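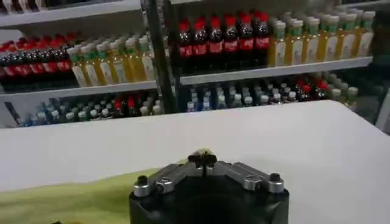 Havcombe, 17 April 2023

## Havcombe kitchen revises its method for baked white beans

The Havcombe test kitchen has replaced its standard method for oven-baked white beans after 51 batches cooked in March. The new version brines the beans, parcooks them on the stove, and holds back all acidic ingredients until the final stage. It takes the place of a one-pot recipe that had drawn steady complaints from readers about split skins and hard centers in the same dish.

The old recipe put soaked beans, chopped tomato, onion, and molasses into the pot together. In the kitchen's tests, the beans nearest the wall of the pot broke down while those in the middle stayed chalky. Adding oven time softened the middle but turned the outer layer to paste. Lowering the oven temperature made little difference to the result and pushed the cooking time past what most home cooks would accept.

Acid was the main fault. Tomato slows the softening of the bean's cell walls, and the effect is strongest when it goes in before the beans have taken up enough heat and water. Batches parcooked in plain salted water, with the tomato added afterward, came out tender through the center in every pot size tried.

The brine is set at 20 grams of salt per liter of water. Beans soaked in it overnight held their skins better than those soaked in unsalted water. The kitchen also tried baking soda in the soak. It shortened the simmer, but the tasters marked those batches down for a soapy flavor, and it was dropped.

Parcooking runs until a bean crushes between two fingers with slight resistance. The recipe gives no fixed time for this step, as older beans need longer. The beans then go into the oven for four hours, covered, with the liquid level kept just above the top layer. The lid comes off at the end so the surface can brown and the sauce can reduce.

Two pots were used. The Kesell, a heavy enameled model with a close-fitting lid, lost the least liquid and needed no topping up. The Domański, a glazed clay pot, lost more steam around the rim and had to be checked hourly - its top crust, however, was darker and was preferred by the tasters. The published recipe allows either and lists the extra water for clay.

All the beans came from one supplier, Cusex, and from a single crop year. The kitchen notes this as a limit on the results. Beans of mixed age, such as those sold from open bins, may cook unevenly under any method, and a second round with store-bought lots is planned.

Seasoning is mostly unchanged. Molasses has been cut by a third, mustard stays the same, and the salt pork is now optional. A version without pork uses five tablespoons of olive oil, stirred in with the tomato.

The revised recipe keeps for several days in the refrigerator. Reheat it in a covered pot over low heat with a splash of water. Freezing was tested as well - the flavor held, but the skins loosened on thawing, and the kitchen suggests mashing frozen portions for soup.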